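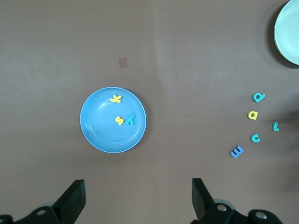
Wir suchen seit November einen Namen für unsere Brettspielkneipe. Die Liste hat inzwischen 64 Einträge, und bei jedem zieht irgendwer die Luft durch die Zähne. Gestern waren wir so weit, dass wir es mit Schaumstoffbuchstaben probiert haben. Auf dem hellblauen Teller liegen ein k, ein s und ein y, gelb, gelb und türkis, und ich schwöre, »Ksy« war zehn Minuten lang im Rennen.

2/ Boris Slanina, mein Geschäftspartner, wollte von Anfang an »Grakden«. Bedeutet nichts. Klingt wie ein Gebirge, in dem man seine Stiefel verliert. Er findet, das sei der Vorteil.

3/ Mein Favorit war »Komside«. Meine Mutter fragte, gegen was man das nimmt.

4/ Dann kam die Phase mit den englischen Namen. »Astdale« wäre schön gewesen, nur spricht es hier jeder aus wie eine Ortschaft hinter Uelzen. »McAlister« fiel durch, als der Vermieter wissen wollte, ob wir auch Burger machen.

5/ Eine Agentur haben wir auch gefragt. 1.000 Euro für drei Vorschläge, Workshop inklusive. Für 50 Euro Aufpreis gibt es eine »Klangprüfung«. Vermutlich sagt da jemand das Wort laut.

6/ Wortspiele sind übrigens verboten, das steht im Gesellschaftervertrag. Kein »Würfelhusten«, kein »Zug um Krug«. Boris hat den Absatz selbst formuliert und seitdem elfmal dagegen verstoßen.

7/ Zwischenstand von Montag: Die Bank braucht einen Namen, das Gewerbeamt braucht einen Namen, der Getränkelieferant schreibt einfach »die Zwei mit den Spielen« auf die Rechnung. Der einzige Profi in der ganzen Angelegenheit.

8/ Spiele haben wir schon 329. Stühle noch keine. Dafür hat Boris einen Schlüsselanhänger mit »Grakden« gravieren lassen, »nur zum Gucken«.

9/ Vorschläge gern in die Antworten. Wer »Spielbar« schreibt, wird stummgeschaltet.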